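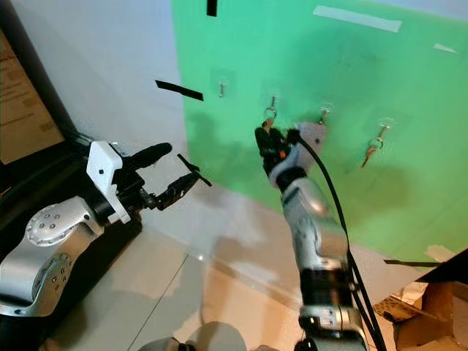 Re: Are the arms any use for chores yet?

From: Clem Tapsell
To: automation-practical list

Bilal Fakhoury wrote:

> I look after the back-of-house side for a small group of rental units in
> Gilldale. Every changeover involves keys: off the hook, into an envelope,
> back on the hook when the guest leaves. It is dull work and it gets done
> badly at the end of a shift. I keep reading that two-armed machines can
> now fold towels and load dishwashers. If that is so, a row of hooks ought
> to be trivial. Is it? I am not after a research project. I would like to
> know whether I should budget for one next year or forget about it for
> five.
>
> Second question, same answer probably: our laundry contractor, Dutetti,
> says they are "looking at" arms for sorting. Is that serious?

Bilal,

Forget about it for five, with a few qualifications.

Hooks look trivial because the board doesn't move and the thing on it is rigid. The ring is rigid. The keys on the ring are not, in the sense that matters: they swing, they stack in a different order each time, and they shift the ring's resting angle on the hook. The arm has to close on a piece of wire a couple of millimetres thick, lift it enough to clear the tip of the hook, then come outward without dragging. A person does the lift and the outward pull as one motion, by feel. Most of the cheaper two-finger grippers have little or no sense of touch at the fingertip, so the controller infers contact from motor current or from the cameras, and the cameras are often looking at the back of the wrist at the moment it counts.

That last point deserves more attention than it gets. With a head camera, the forearm and wrist mount cover a good part of the workspace whenever the hand is up at the board. Neighbouring hooks disappear behind the hardware. You can add wrist cameras, which helps, and then you have more cabling on the arm to keep clear of everything.

On rates. We ran a hook board in the Rondau workshop in October, single keys and small bunches, taking off only. Over 700 attempts across the trial. With the hooks set well apart and single rings, it was good enough that you would stop watching. With bunches it was not. The common failure was closing on a key blade in place of the ring, after which the ring twists and binds on the hook. The arm then pulls, and either the ring comes free suddenly or the hook comes off the wall. We lost 8 hooks that way before Deepak Nishad put a force limit in. They were stick-on hooks and I would not use them again for this. Screw them into timber.

Putting back is harder than taking off and we have no number I would defend. You must present the ring roughly flat to the hook, with the keys hanging out of the way, and find the opening with the tip. If the ring was grasped a few degrees off, the whole approach is off by that much and there is no second hand free to correct it. There is a second hand on a two-armed machine, in principle. In practice the trained behaviours I have seen leave the other arm parked nearby, open, doing nothing useful. Getting it to steady the bunch while the first arm seats the ring is what you would want, and it is the part that takes the most demonstrations.

Time per item was the other disappointment. A slow cycle for us was 60 seconds, including the approach, the re-grasp and the retreat. A cleaner takes a key off a hook on the way past without breaking stride. Unless the machine is also doing the rest of the changeover, there is no labour saved, and if it is doing the rest of the changeover you have a much larger problem than keys.

Things that do help, if anybody on the list is building one of these:

- A plain, saturated, matte backing behind the hooks. Bare metal against a white wall is poor for segmentation.
- Larger rings. Going up one size did more for us than a month of retraining.
- A plastic tag on each ring with a flat face the fingers can close on. At that point you are changing the job to suit the machine, and there is no shame in it. Factories have always done so.
- Strain relief on the wrist cable. Leave enough loop for full wrist rotation and check it at full reach, arm straight up.
- Fixed lighting. The arm's own shadow crosses the board as it works, and a model trained at one time of day will misbehave at another.

For your units, Bilal, fit coded locks. Lloyd did the sums for 123 doors at his site and the locks paid for themselves well before any arm would have. The chore goes away and the batteries want changing once a year.

On Dutetti: sorting is a better candidate than keys, provided it means moving bundled items between bins by colour or tag. A dropped pillowcase costs nothing and can be picked up later. If they mean pulling single sheets from a tangled heap, ask to watch it run for a full shift with their own linen, and ask who clears the jams. Bimla Kushwaha has visited more of these installations than I have and may want to correct me.

Vilhjálmur Kragh asked off-list whether the trial logs can be shared. The force traces can. The video I need to check with Deepak first, and I will post when I hear back.

Clem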